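ok so a few of you asked how the robot arm shopping is going. Going is a strong word, but we have a spreadsheet now. Thread, 1/ something

Where we are: small shop, one bench, money for one arm this year. I wanted an order out in April. It is July 2018 and I'm still comparing quotes lol

Two arms left on the list. The Wesari, which everybody who's touched it seems to love, and the Greltach, which has the better reach and a sales guy who picks up the phone on the first ring (dangerous)

First lesson, and I learned it the dumb way: the arm price is not the price. My first budget had arm + gripper and that was it. Then came the mount, the cables, the stop button, shipping, and a spare set of fingers. The extras ate 43 percent of what I'd set aside!!

The spare fingers alone were quoted at $577. For fingers. I asked if that was for a pair and yes, thankfully, it's a pair

Lead times are also all over the place. Wesari says 53 days, Greltach says 70. If you have a deadline, put those in the sheet before you fall for anything

The thing that's helped most is doing the tasks in simulation before we spend a dime. We set up Dradia on the old desktop and I've been running kitchen stuff in it most evenings. Drawers are my whole personality now
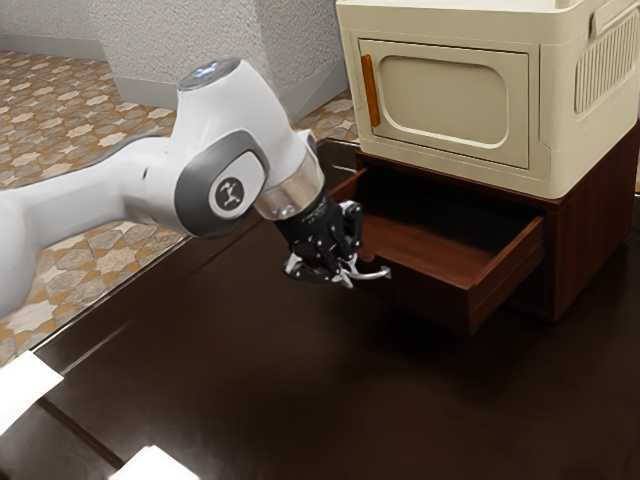 Do you need to buy the gripper from the same company as the arm?
Usually you don't, as long as the bolt pattern and the wiring match, but get both sellers to confirm that in writing before you pay.

Anyway I'm leaning Wesari, mostly for the shorter wait. Still waiting on a third quote from Đồng for the gripper, and if that comes in low I can move the difference over to the training line, currently a big fat zero

will post the full sheet once I've cleaned up my swearing in the notes column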